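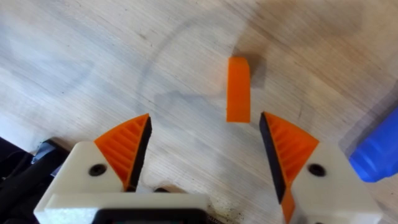
Bench Cell Inspection, Small Gripper Arms
Citgate Automation Lab
Inspected January 9, 2025
Inspector: Kurniawati Lau
Cells covered: Tallach bench, Lusberg bench
Marks used: OK, FIX (carry on, but sort it out by the next check), STOP (arm stays off)

Read the comments. Last time the sheet went around, four people initialed it and one of them initialed the box where the torque value goes.

SECTION 1. BEFORE POWER

1.1 Emergency stop reachable from the operator's chair without standing up
Tallach: OK
Lusberg: FIX
Comment: It is reachable if you have my brother's arms. Move the button or move the chair. Moving the button takes two screws.

1.2 Emergency stop tested today by pressing it, arm moving at slow speed
Tallach: OK
Lusberg: OK
Comment: "Tested in June" was penciled in on the old sheet. The line says today.

1.3 Floor marking visible and unbroken around the cell
Tallach: OK
Lusberg: FIX
Comment: The tape has worn through by the door, where everyone steps over it to save the walk. Replace the tape. I have given up on the walk.

1.4 Cell card posted, with payload limit, speed limit and contact person
Tallach: OK
Lusberg: OK
Comment: The contact person on the Lusberg card moved to the Lūse site over the summer. He still answers, and he is tired of it. New card, please, and then this can be an honest OK.

SECTION 2. TABLE

2.1 Surface clean before first run
Tallach: FIX
Lusberg: OK
Comment: A table is clean when you have wiped it, and a table you remember wiping doesn't count. Rings, stains and crumbs of whatever it is all get wiped, including the bits close in by the fingers where a cloth is awkward. Grit gets under parts and tips them, grit gets into pads and polishes them, and then I get a ticket saying the grasp is "weird."

2.2 Marks that will not wipe off are noted on the cell card
Tallach: FIX
Lusberg: OK
Comment: An old stain is harmless to a person and very interesting to a vision system. If it won't come out with the gray-label cleaner, write it down and leave it alone. Do not sand the table. Somebody sanded a table at Lūse and the arm spent the following week picking slightly above everything.

2.3 Only the parts for the current task within reach of the arm
Tallach: FIX
Lusberg: OK
Comment: If the job is one block, put out one block. Leftovers from the previous job go back in the bin, including the ones you think are far enough away. Reach is printed on the cell card. It is 727 mm at Tallach and it has never once been "probably less than that."

2.4 Cables, sleeves and cloth clear of the gripper through its full travel
Tallach: FIX
Lusberg: OK
Comment: Jog the arm through the whole path at slow speed and watch the soft stuff, because the soft stuff is what snags. Loose tape counts as a finding. So does tape that is holding up other tape.

2.5 No drinks on or above the table
Tallach: OK
Lusberg: STOP
Comment: A shelf is above the table. Coffee removed by me at 9:40, STOP lifted at 9:41. The mug is in my office and may be collected in person.

SECTION 3. FINGERS AND PADS

Power off at the wall for all of Section 3. Holding the arm still with your other hand isn't a lockout.

3.1 Printed housings free of cracks, whitening and layer splits
Tallach: OK
Lusberg: OK
Comment: Look around the screw holes first, with a flashlight. If you find a crack, the housing goes in the scrap box. Superglue is how we got two cracks on one housing last spring.

3.2 Finger screws present and snug
Tallach: OK
Lusberg: FIX
Comment: One screw turned under my thumbnail. Snug means the short driver, no long handle. These are threads in plastic and they forgive you exactly once.

3.3 Ribbed fins flex evenly and spring back
Tallach: OK
Lusberg: OK
Comment: Press the middle of each fin with one finger and let go. A rib that stays folded is finished. Replace fins in pairs, even when one looks perfect, or you'll have a gripper with a strong opinion about left and right.

3.4 Black pads seated, no peeling at the tips
Tallach: OK
Lusberg: OK
Comment: Start at the tip and run a fingernail down the edge. Pads are swapped after about 200 hours or when they go shiny, whichever comes first. Going shiny has come first every time so far.

3.5 Both fingers meet square when closed
Tallach: OK
Lusberg: OK
Comment: Close on a strip of paper and pull. It should resist evenly along the pad. Use plain paper. Using this checklist as the strip was a nice touch and cost me a page.

SECTION 4. FIRST RUN

4.1 Slow speed for the first 12 cycles
Tallach: OK
Lusberg: OK
Comment: All of them. The counter on the controller is visible to me from the hall.

4.2 Operator watches with hands outside the line
Tallach: OK
Lusberg: FIX
Comment: Straightening a part while the fingers are on their way to it is the single most common finding on this sheet. If the part is crooked, pause, reach, step back, resume. It adds maybe four seconds. I have timed it, out of spite.

4.3 Dropped parts picked up with the arm paused
Tallach: OK
Lusberg: OK
Comment: Nothing to add, and I enjoyed writing that.

4.4 Faults logged in words
Tallach: FIX
Lusberg: FIX
Comment: Page 17 of the log contains a drawing of a frowning face and the time. Please give the cell, the task, what the arm was doing, and what you did next.

OPEN ITEMS

Lusberg: button or chair, floor tape, new cell card, loose finger screw.
Tallach: wipe the table, note whatever stays, clear the reach area, tidy soft items near the gripper.
Both: words in the log.

Initial each item when it's done, in the box next to the item. The torque value goes in the other box.

K. Lau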